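8/10/25

Repris le levain à 7 h. Température de la cuisine 19 °C, farine T80, hydratation inchangée. Le pointage d'hier a duré trop longtemps, la pâte collait au banneton et la grigne ne s'est pas ouverte. Je réduis la part de levain et je laisse le reste identique, sinon la comparaison ne vaut rien.

Passé ensuite à la cuve. Le relevé du pluviomètre donne 37 mm depuis la dernière vidange, ce qui est peu pour la saison. La cuve de Dorard est à 298 litres d'après la jauge à flotteur, mais la jauge accroche dans le bas de sa course et je ne m'y fie pas. Contrôle à la pige : le niveau réel est un peu inférieur. Le flotteur frotte contre le tube guide. Démonté, ébavuré au papier 400, remonté sans graisse. Il coulisse. À revérifier après la prochaine pluie.

Le filtre de descente était colmaté par les feuilles du tilleul et une boue noire très fine que je n'avais pas en septembre. Tamis de 100 microns rincé à contre-courant, deux fois. La boue vient sans doute du chéneau nord, dont la pente est insuffisante : l'eau y stagne et les dépôts partent d'un bloc à la première averse. Il faudrait reprendre trois crochets, à condition que la volige tienne encore la vis. Sondé au poinçon depuis l'échelle, le bois est sain sur le premier mètre. Je n'ai pas pu aller plus loin.

Turbidité : le prélèvement au robinet est clair, celui de fond est brun. L'aspiration flottante est donc utile et je la garde, malgré le raccord qui prend l'air quand le niveau descend. Le joint est un 26x34 en fibre. Essayer un joint en EPDM.

Après le déjeuner, mise au propre du carnet de relevés. Trois ans de mesures mensuelles, dont une année entière où j'ai noté les volumes sans la date exacte, ce qui rend les débits inutilisables pour cette période. J'ai conservé les lignes avec un astérisque. Le calcul de rendement du toit (volume recueilli sur volume tombé) donne 0,78 pour le versant sud et 0,61 pour le nord. L'écart ne s'explique pas par la surface. Le chéneau, encore, ou le vent d'ouest qui rabat la pluie sur l'autre côté. 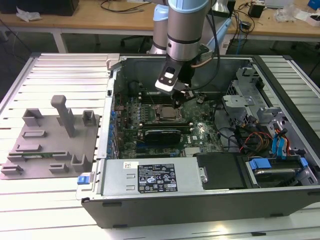 Vusumuzi Ngcobo conteste le 0,61. Selon lui, un pluviomètre posé à moins de deux hauteurs de haie lit trop bas par vent fort, le volume tombé est sous-estimé, et les deux rendements seraient donc à revoir à la baisse, le nord comme le sud. Il ajoute qu'à Ninetthorpe il a dû déplacer le sien pour cette raison et que ses anciennes séries ne se raccordent pas aux nouvelles.

L'objection est recevable. Distance mesurée au décamètre entre l'appareil et la haie : 3 m, pour une haie de 1,90 m. C'est insuffisant. Je ne déplace rien avant la fin du mois, pour ne pas couper la série au milieu. En novembre, deux pluviomètres en parallèle, l'ancien à sa place et un second au milieu du pré, même modèle, même hauteur de bague, lecture à 8 h.

Écrit à Ánh Mai pour savoir s'il lui reste un cône en laiton de chez Fomthorpe. Le plastique du mien est fendu à la base, ce qui n'affecte pas la lecture mais finira par fuir au gel.

Soir : pâte façonnée à 18 h 40, mise au froid à 4 °C. Vent nul, baromètre en baisse de deux hectopascals depuis midi. Couvercle de la cuve non verrouillé, y retourner avec la lampe.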